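### 4.2 滞在の長さと「居間」の役割

前節で述べたように、Kodton の谷あいに点在する家族経営の宿は、客室の数だけを見ればどこもごく小さなものである。それでも調査に応じてくださった 27 軒の宿主の話を丁寧に読み返していくと、同じ小さな宿でありながら、客の過ごし方にはずいぶんと違いがあることに気づかされる。とりわけ Widstead 側の斜面では、夕食のあとも客がなかなか部屋に戻らず、宿主一家と遅くまで話し込むという証言が繰り返し現れた。筆者自身、4月の予備調査で三泊させていただいた折に、自家製のプラム酒をいただきながら村の昔話を聞くうち、聞き取りの予定をすっかり忘れてしまった晩がある。

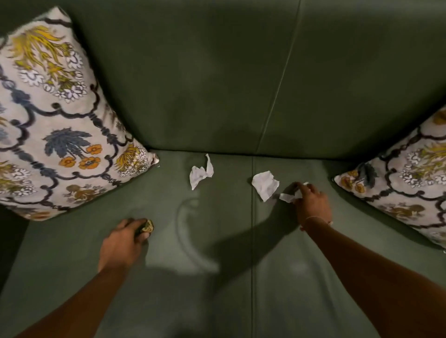
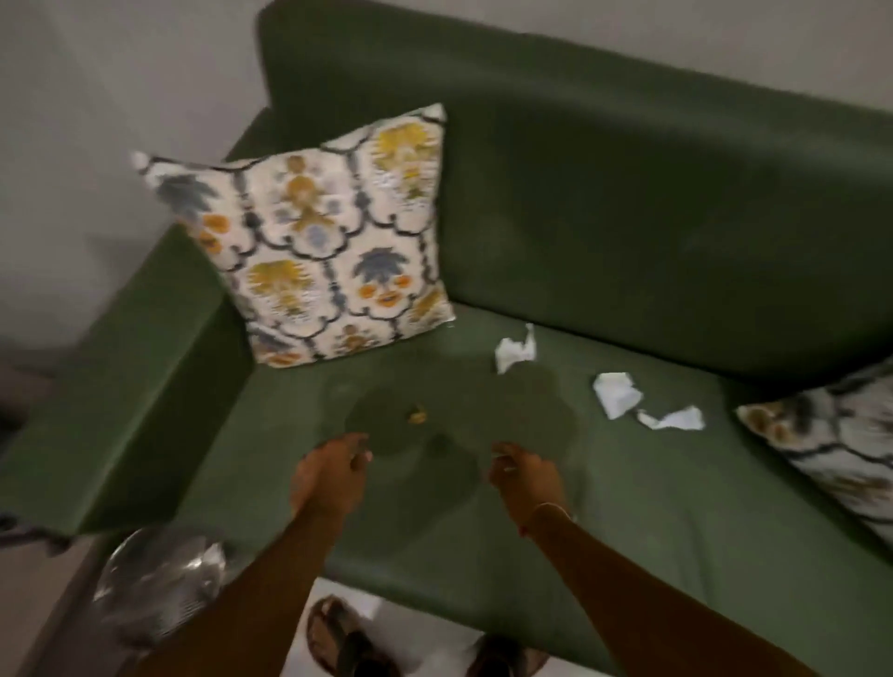 **図 3** 緑色の布張りのソファ。

連泊の理由について、宿主と客の答えは必ずしも一致しない。宿主の多くは眺望や散策路、それに朝食の手作りジャムを挙げるのだが、客のほうは、雨の日にも気兼ねなくいられる場所があったことをまず思い出すようである。Mechthild Sutter はかつて Dindura の湖畔の宿を論じた際、こうした場所を「第二の居間」と呼び、宿の評判は寝室よりもむしろここで育つのだと書いた。本稿もこの見方に多くを負っている。座る場所といっても大げさな設えは要らず、図 3 のような緑のソファに腰を下ろし、本を一冊開くことができれば、午後はそれで十分に過ぎていく。実際、自由記述欄に回答のあった客 50 名のうち、温泉や史跡の名を書いた人よりも、共用の部屋での会話や読書に触れた人のほうが多かったことは、筆者にとってもうれしい驚きであった。

もっとも、くつろげる部屋さえあれば客が長く留まる、と言い切ることには慎重でありたい。Verschueren 街道沿いの 8 軒では、立派な談話室を備えながらも一泊の客が大半を占めていた。峠を越える旅の途中に立ち寄る人が多く、翌朝の出発が早いためであろう。ある宿のおかみさんは、せっかく薪を割っておいても暖炉に火を入れる間もなくみなさん寝てしまうのよ、と笑いながら話してくださった。立地と季節、そして客がどこへ向かう途中なのかという事情を抜きにして、共用空間の効果だけを取り出すことは難しい。

そこで次節では、宿帳の写しを提供していただけた宿に対象を絞り、到着の曜日と天候の記録を突き合わせながら、滞在が延びた事例を一つずつ見ていくことにする。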